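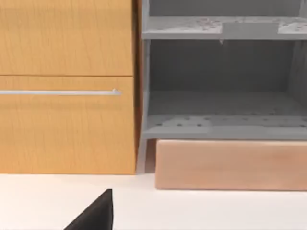
## Moving your stuff to the Omine

Do this before you wipe the old phone. Both phones on the charger, or at least half full.

1. Put the SIM in the tray, gold side down. Push till it clicks.
2. Turn on the Omine. Pick language, then wifi.
3. On the old phone install Joradlow Transfer – free, small download.
4. Open it on both. Same wifi network or they wont see each other.
5. Type the 4-digit code from the new phone into the old one.
6. Tick what you want. Contacts and texts first, photos after.
7. Tap Start. Leave both screens on.

**Note:** app logins don't come across. Have your passwords handy.

**Caution:** don't pull the SIM mid-transfer. It stops and you start over from step 4.

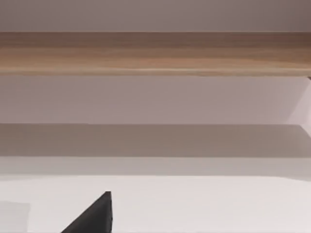 Carola Wendt writes that hers sat at "Preparing" for ages with a memory card in the old phone, and went through once she took the card out. Worth a try. Card photos can be copied over later by cable.

### If it stalls

- Wait 2 minutes, then tap Retry.
- Still stuck – turn Bluetooth off on both phones, Retry again.
- Restart the old phone only. The Omine remembers where it was up to.

**Note:** older Cloradov handsets have a battery saver that closes the app in the backround. Settings, Battery, switch it off till you're done.

When both phones say Finished, check a few contacts, open a photo or two, then sign out of your account on the old one.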